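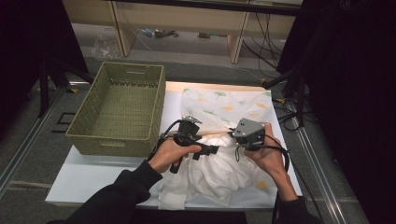
Penex(本社:Plustville)は、手作業の動きをロボットに教えるための開発拠点「Wustodstead作業室」で公開見学会を開き、565名の来場を受け入れました。見学会では、家庭内の片付けを対象とする開発プロジェクト「Kermani」の収録作業を、普段の手順のまま公開しました。作業者は左右の手に1台ずつ手持ちグリッパーを持ち、白い板の上で作業をします。板の左側にはオリーブグリーンの編み目のかご、右側には淡い緑や黄色、オレンジの小さな柄が入った白い布が置かれ、2台のグリッパーの間には細い棒が布のすぐ上に横に渡っています。本リリースでは、見学会の内容、来場者から寄せられた質問と当社の回答、および6月に予定している次回の見学会についてお知らせします。

企業情報 > ニュースリリース > イベント・見学会
2024年1月14日 Penex 広報室

Wustodstead作業室で公開見学会を実施 「Kermani」の収録作業を一般に公開

■ 見学会の概要

今回の見学会は、近隣にお住まいの方、取引先、学校関係者、および事前に申し込みのあった一般の方を対象としました。作業室を外部に公開するのは初めてです。これまでは取引先に限って個別に案内していましたが、作業室の前を通る方から「中で何をしているのか」という問い合わせが続いたため、対象を広げて開催することにしました。

会場は3つの区画に分けました。受付に近い第一区画では手持ちグリッパーの体験、中央の第二区画では収録作業の実演、奥の第三区画では収録した動きを使ったロボットの動作を紹介しました。来場者は少人数の組に分かれ、係員の案内で順に回りました。組ごとの滞在時間は区画によって差があり、第二区画での質疑が長引いた組については、第三区画への移動を後の組と入れ替えて対応しました。

見学会の当日も、開発に使用する収録は予定どおり行いました。期間中に収録した作業は449件です。このうち来場者が体験として行った作業は含まれていません。体験分の記録は開発に使用せず、終了後に消去しました。

■ 第一区画:手持ちグリッパーの体験

第一区画では、来場者に手持ちグリッパーを実際に握っていただきました。Kermaniで使用しているグリッパーには、引き金状のレバーを指で引いて操作するものがあります。握り方は電動ドライバーに近く、初めての方でも数回の練習で物をつまめるようになります。

体験用の机には、たたんだタオル、スポンジ、空の紙箱、木のさじを用意しました。硬い物と柔らかい物とでは、つまむときの力の入れ方が変わります。特にタオルは、端を一枚だけつまむつもりで下の段まで一緒に持ち上げてしまう方が多く見られました。これは当社の作業者も収録を始めたばかりの頃に経験することで、係員からは、布の折り目の高い所を狙うこと、持ち上げる前に少し横へずらして枚数を確かめることを説明しました。

体験の途中で、自分の手で直接つかむほうがずっと早い、という感想を複数の方からいただきました。そのとおりです。手持ちグリッパーを使う目的は作業を速くすることにはありません。ロボットの手先と近い形の道具で作業をすることで、記録した動きをロボット側に移しやすくしています。人の指でしかできない動きが記録に混じると、後の工程でその部分を使えなくなります。

小さなお子様には重さの面で負担があるため、保護者が本体を支えたうえで操作していただきました。用意した踏み台の高さが足りず、途中から別のものに取り替えています。次回は初めから高さの異なる踏み台を置きます。

■ 第二区画:収録作業の実演

第二区画では、普段から収録に使用している作業台を見学用の通路に向けて配置し、作業者の手元が見えるようにしました。実演したのは布を扱う作業です。机の上に布とかごを置き、布を持ち上げる、広げる、折る、かごの中に入れる、という動作を組み合わせて記録します。

布は、Kermaniで扱う対象の中でも準備に手間のかかる物です。箱や食器であれば同じ位置に同じ向きで置き直せますが、布は置くたびに形が変わります。毎回同じ形から始めることはできないため、作業室では開始時の状態をいくつかの種類に分け、どの状態から始めたかを作業ごとに記録しています。平らに近い状態、半分だけ丸まった状態、全体が崩れた状態では、最初につまむ場所も手を動かす順序も変わります。

かごについても、向きや位置を作業ごとに変えています。かごがいつも同じ場所にあると、ロボットは布の位置だけを見て腕を動かすようになり、かごを少しずらしただけで布を台の上に落としてしまうことがあります。実演の合間には係員がかごを置き直す様子もご覧いただきました。来場者からは、置き直しのほうが作業より忙しそうだという声がありました。実際に、収録の一日のうち準備と片付けが占める時間は短くありません。

左右の手に持つグリッパーは役割を固定していません。右で布の端をつまみ、左で反対側を押さえることもあれば、その逆もあります。作業者には、やりやすい手順で進めてよいと伝えています。ただし、次の事項は守ることにしています。

・グリッパーを持ったまま、指や手の甲で布を押さえないこと
・つまみ損ねた場合も止めずに、その場でつまみ直して続けること
・作業を終えたら、両手を台の上から外してから記録を止めること

つまみ損ねた作業を残す理由について、多くの質問をいただきました。失敗した後に立て直す動きは、うまくいった作業だけを集めた記録には入っていません。ロボットが布を取り落としたときに次の動作へ移れるようにするには、人がどのようにつまみ直しているかの記録が必要です。一方で、途中で作業者が手順を忘れて止まってしまった記録は使用しません。両者の区別は、収録後に別の担当者が確認して付けています。

実演の後半には、来場者の希望により、布を丸めてからもう一度広げる作業を追加で行いました。予定になかった内容のため、開始状態の分類に当てはまらないものが一部あり、これらは別の扱いとして保管しています。

■ 第三区画:ロボットによる動作

第三区画では、Kermaniで過去に収録した動きをもとに、双腕のロボットが布をかごに入れる様子を紹介しました。ロボットの動作は人に比べて遅く、布の端を見つけるまでに腕を何度か止めることがあります。見学会の間にも布をかごの縁に掛けたまま終えた回があり、係員が布を戻してやり直しました。

当社では、現在の動作を製品として提供できる段階とは考えていません。特に、薄い布が重なっている場合と、布の色が台の色に近い場合に、つまむ位置の判断が不安定になります。見学会では、こうした失敗の起きやすい条件を避けず、来場者が選んだ布を使って動作させる時間を設けました。厚手の布では比較的安定して動作し、薄手の布では途中で止まる回が目立ちました。

ロボットの周囲には仕切りを置き、動作中は係員が停止ボタンを持って待機しました。見学会を通じて、けがや設備の破損はありませんでした。待機列が通路にかかった時間帯があり、一時的に受付を止めて列を整理しています。お待たせした皆様にお詫び申し上げます。

■ 来場者からの主な質問と当社の回答

会場で受けた質問のうち、複数の方から寄せられたものをまとめました。

家庭で使えるようになるのはいつか、という質問が最も多く寄せられました。発売の時期は決まっていません。Kermaniは開発中のプロジェクトであり、当面は宿泊施設やリネン類を扱う事業所など、置く物と場所がある程度決まっている環境での試験を優先します。

作業者になるために資格は必要か、という質問もありました。資格は不要です。採用後に作業室で研修を行い、グリッパーの扱い方、記録の始め方と止め方、物の置き直し方を覚えていただきます。手先の器用さよりも、決められた手順を一日を通して守れることを重視しています。作業は途中で休憩をはさみ、同じ種類の作業が続かないように組み合わせています。

手首や肩への負担を心配する声もいただきました。グリッパーは素手での作業に比べて手首の角度が限られるため、長く続けると疲れが出ます。作業室では台の高さを作業者に合わせて調整し、疲れを感じた場合は予定の途中でも交代できるようにしています。ケーブルの取り回しについても、腕の動きを妨げないよう見直しを続けています。本体の軽量化は次の改良項目に入っています。

記録に作業者の顔や声が入るのか、という質問に対しては、開発に使用するのは手元の作業の記録であり、音声は保存していないと回答しました。手や袖が記録に入ることについては、作業者から事前に同意を得ています。見学会の期間中は、見学者が収録の範囲に入らないよう通路の位置を決めました。

使用する布やかごをどこで調達しているのか、という質問もありました。いずれも一般の店で売られている日用品で、特別に作らせたものではありません。家庭や職場にある物を扱うことが目的のため、柄や厚さ、大きさの違うものを少しずつ買い足しています。繰り返しの作業で傷んだ布は、傷んだ状態のままでもしばらく使用します。使い込んで柔らかくなった布は、新品とは折れ方が異なるためです。

このほか、地元の学校から授業での見学を希望する申し出を受けました。通常の収録日でも少人数であれば受け入れが可能かどうか、現在検討しています。

■ 運営面での反省と改善

今回の見学会では、来場者の関心が第二区画に集中し、作業台の近くに人がとどまる時間が想定より長くなりました。手元の動きは離れると見えにくく、後列の方から見えないとの指摘を受けています。次回は作業台の横に手元を映す画面を置き、離れた位置からでも作業を確認できるようにします。

案内の言葉についても意見をいただきました。係員が社内で使っている略語をそのまま口にすることがあり、初めての方には伝わりませんでした。配布資料には用語の説明を加え、係員の説明も見直します。また、資料の文字が小さいという指摘に対しては、大きな文字の版を受付に用意します。

駐車場は午前のうちに満車となりました。Wustodstead作業室の周辺には公共の駐車場が少ないため、次回はPlustvilleの本社との間に送迎の便を出すことを計画しています。

■ 次回の見学会について

次回は6月に、同じくWustodstead作業室で開催する予定です。布を扱う作業に加えて、食器の片付けと、引き出しの開け閉めを伴う作業の収録を公開します。第三区画でのロボットの動作も引き続き行いますが、内容は開発の進み具合によって変更する場合があります。

参加は無料で、事前の申し込みが必要です。申し込みの受付を始める時期と方法は、当社のニュースリリースで改めてお知らせします。団体での参加を希望される場合は、申し込みの前に広報室までご相談ください。車いすをご利用の方は通路の幅を確保した時間帯にご案内しますので、申し込みの際にお知らせください。

■ Kermaniについて

Kermaniは、日用品の片付けや仕分けをロボットで行うことを目指すPenexの開発プロジェクトです。人が手持ちグリッパーで行った作業を記録し、その記録をロボットの動作の学習に使用しています。収録はWustodstead作業室で、ロボット側の開発はPlustvilleの本社で行っています。

■ Penexについて

Penexは、Plustvilleに本社を置く自動化機器の開発会社です。小型の搬送装置と仕分け装置の設計、製造、保守を主な事業とし、近年は柔らかい物を扱うロボットの開発に取り組んでいます。

■ 本件に関するお問い合わせ

Penex 広報室
取材のお申し込みは広報室で受け付けています。収録中の作業室での撮影を希望される場合は、作業の予定を調整する必要があるため、希望日に余裕をもってご連絡ください。撮影の位置と範囲は、当日係員がご案内します。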